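From: Chiharu Tsuji
To: chapel-organs list
Date: September 20, 2022
Subject: Re: [chapel-organs] Humidity and the Norico chest at Drovham

> We are about to put the Drovham chapel organ back into regular use for
> the Sunday liturgy. The instrument has a Norico slider chest, two manuals
> and pedal, 752 pipes. Since the new heating went in we have had two
> ciphers on the Great and one slider that will not return fully in cold
> weather. The parish council wants to know if a humidifier would fix this
> or if the chest has to come out. Also, does anyone have the stop list
> as built? Ours was copied by hand and the Mixture composition does not
> match the pipes.
>
> Idari

Taking these in order.

1. Ciphers. Two ciphers after a heating change do not by themselves mean the chest has moved. Check the pallets first. Take off the bung board, hold the note, and look at the pallet face with a flashlight from the side. If the leather shows a clean mark all the way around, the seat is good and the fault is in the spring or the pull-down. If the mark is broken at one end, the pallet has warped or there is grit on the seat. Grit is more common after building work. Do not bend the spring until you have ruled it out.

2. The slider. Measure travel at the chest and again at the knob. If the knob moves its full distance and the slider doesn't, you are losing it in the linkage. On the Norico chests I have worked on, the rollers at the jamb end were bushed with felt, and the felt packs down. If travel is the same at both ends, the slider is binding on the table and you have a humidity problem.

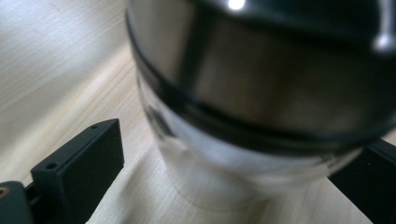

3. Humidifier. Log before you buy. Put one sensor inside the case at chest level and one in the nave at head height, and run both through at least one full heating season. The case will lag the nave by several hours. What matters for the chest is how low the case reading goes and how long it stays there. A short dip for a Sunday morning service does very little. A week of heating for a mission or a parish retreat can do a great deal.

If the reading inside the case stays above 45 percent, I would not fit anything. If it drops under that for days at a time, a unit feeding the blower intake is the usual answer. It must have a drain and someone must be named to look after it. I have seen one left on through July with no service, and the trunking had mold in it by the fall.

Ask for the heating to be brought up slowly. Starting earlier at a lower setting costs a little more fuel and spares the chest. In our own chapel this did more than the humidifier.

4. Mixture. I have a copy of the shop sheet for a sister instrument, job number 928, which has the same Great. It gives the Mixture as three ranks at 19.22.26, breaking at tenor c and again at middle c. The hand copy you describe probably ran the breaks together. Count ranks from the rackboard and not from the pipes standing in it, as pipes get moved. If you find a plugged hole at the treble end of the third rank, that was done at the works and should be left alone.

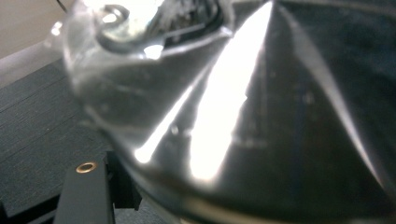
The sheet gives wind pressure at the chest but not at the reservoir. Measure both. If the drop is large with full Great drawn, look at the trunk joints before you touch the weights. Someone has often added weight to cover a leak, and then every flue in the organ has been cut up to suit.

5. Cost. The only figure I can give is ours. Re-leathering the Great pallets, new felt in the rollers and a day of tuning came to 3,833 dollars, with our own people doing the lifting and carrying. Taking the chest out would have been several times that. The sensors were 554 dollars with the software, and I would now buy cheaper ones.

The Tamura paper on slider seals was posted here some time ago and should still be in the archive. It covers telescopic sleeves and foam rings. I would avoid the foam, as it goes sticky with age and then has to be scraped off the slider.

Please send the travel measurements when you have them, in millimeters, with the reading inside the case at the time. I can scan the shop sheet if you give me an address that takes large attachments. The list strips them.

Chiharu Tsuji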